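I finished the new Friederike Reinholz at one in the morning with cold tea next to me, and I've been bothering everyone I know about it ever since. So now it's your turn!

If you've been getting this newsletter for a while you'll remember me going on (and on) about her first novel, the one about the salt merchants. The new one is called The Lamplighter of Treditz, and it's set in the same invented port town, a generation later. It's 1764, the harbor is silting up, the good families are quietly selling their silver, and a clerk in the customs house finds a death recorded in the ledger three days before it happened. That's chapter one. I won't tell you much more about the plot, partly because I hate it when people do that to me and partly because I'm not sure I could explain the business with the two brothers and the barge without drawing you a map.

What I can tell you is that the clerk, Ottilie, is wonderful. She's posing as her own late husband's secretary so she can keep his salary, and she's nosy and proud and quite often wrong. I got very fond of her. She makes a bad mistake about halfway through, and I had to put the book down and walk around the kitchen for a bit.

I wrote to Friederike to ask if she'd answer some questions and she wrote back the same afternoon, which was kind of her as she's already deep in the next one. I asked how much of Treditz is real. "The mud is real," she said. "I grew up next to mud like that. The rest I took from wherever I liked – a staircase from one town, a bakery from another, and all the weather from my grandmother's letters." She told me she'd read a shipping firm's letter books for the best part of a year, 3000 pages of them, and used maybe one page's worth in the end. I asked if that hurt. She said no, but her husband had found it painful.

We talked a lot about chapter 12, where Ottilie sits in front of a dead woman's mirror and tries to work out what sort of person she was from the things left in the drawers. Nothing much happens in it, and it's my favorite chapter in the book. Friederike said her editor wanted it gone and she dug in her heels. "You learn more about a person from a drawer than from a duel," she said. (There is also a duel. It's short and everyone behaves terribly.)
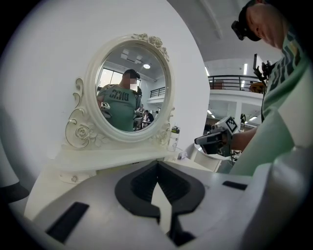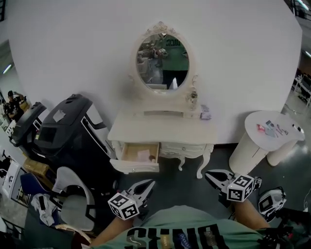
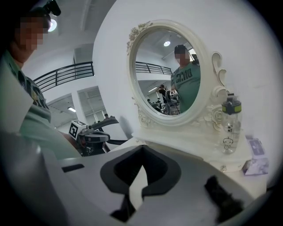

A white dressing table with an oval mirror.

I did push her on the ending, as I know some of you will too. Without giving it away, there's a letter, and we never get to read it. I turned back two pages thinking I'd missed it. Friederike says she wrote the letter out in full and then took it out in the last draft, and no, she won't be posting it anywhere. I grumbled. She was very nice about my grumbling.

My only real complaint is the family tree at the front, which gives away a marriage I'd have liked to be surprised by. Skip it! Go straight to page one and come back to the tree when you start mixing up your cousins (you will, there are three men named Anselm). It's 319 pages in the Gravex Books paperback and I read it in three evenings, though the last one was more of a night.

If you're new to her, you can start here and go back to The Salt Year afterward. You'll lose a couple of surprises about Ottilie's father-in-law but I don't think it matters. And if you like your mysteries with a body on every landing, this may feel slow to you for the first few chapters. Give it until the regatta.

Next time I'll have something on Erasto Nyamweya's short stories, which I've been dipping into on the bus and missing my stop over. The third book in the Treditz series is due in October and I've already asked for a copy. I asked before I'd even finished this one, so you can see how things are.

Comments

Muthoni Okoth
You got me with the customs ledger. I've put a hold on it at the library and I'm second in line. Is the first one as good? I've seen mixed reviews.

Tadeusz Jasińska
Read it last month. I'm with you on the mirror chapter, but I have to disagree on the regatta, I thought that was where it sagged a little. And I want to read that letter!!

Stella Rweyemamu
Too late, I'd already looked at the family tree. Still enjoyed it. Which Anselm is the one with the dog? I lost track.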